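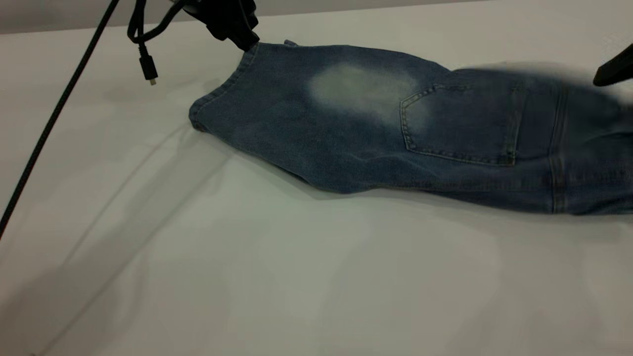
Hemming jeans without losing the original edge

Posted by Anikó Sipos in Sewing & Mending
421 views, 2 replies

Hello everyone, I hope this is the right board, I usually only read over in Gardening. My son has gone and bought himself three pairs of jeans in the sale, all of them too long, and since I'm the one in the family with a sewing machine you can guess where they have ended up. I have hemmed plenty of school trousers and curtains in my time, but never denim that anybody cared about.

He wants to keep the hem they came with, the faded, slightly ropey edge with the two rows of stitching, and he says if I just cut them off and turn them up they will look like his grandfather's. (His grandfather dressed very nicely, but I take the point.) They need to come up by 2 inches. The lady at the cleaners in Anville will do it for $40 a pair, and I would rather put that toward new tires.

So is there a way to shorten them and keep that edge? And will my machine cope with the thick part at the side seam? It's an old Nirken that was my aunt's, and it's a good solid thing but it does complain.

Thank you in advance, and sorry for going on!

Glenys Sheehan
Member, 3239 posts

Hello Anikó, and welcome over from Gardening! Yes, you can keep the edge, and once you've done one leg you'll wonder what the fuss was.

Before anything else, wash and dry the jeans the way your son will wash and dry them. I skipped that once on a pair for my nephew and he went around all winter with cold ankles.

Now fold the leg up on the outside, so you have a cuff with the right sides together. Measure from the fold up to the bottom row of stitching on the factory hem, the row nearest the body of the cuff once it's flipped, and don't count the hem itself. That measurement should be half of what you want to lose, so for you it's one inch. Measure it in four places and pin it well. Slide the leg over the free arm and stitch all the way around, as snug up against the hem stitching as you can get without going onto it. A zipper foot helps a lot.

Flip the hem back down and try them on him before you cut anything! If he's happy, trim the extra fold inside to half an inch and zigzag the raw edge, then press it hard with steam so it lies up inside the leg. If you think he may still be growing, leave the fold whole and just tack it at the seams.

For the machine, put in a denim needle, size 100, and a longer stitch. At the side seams I turn the wheel by hand and go one stitch at a time. It's slow, but my old Urkent is older than my marriage and has never jammed that way. You can also tap the seam flat with a hammer first, over a folded towel. Do it in the garage if you have a nervous dog like I do.

Do let us know how you get on, I love a finished project.

Keith Hinds

I just use iron on tape, works fine. Might not hold so well on heavy denim though, mine were chinos.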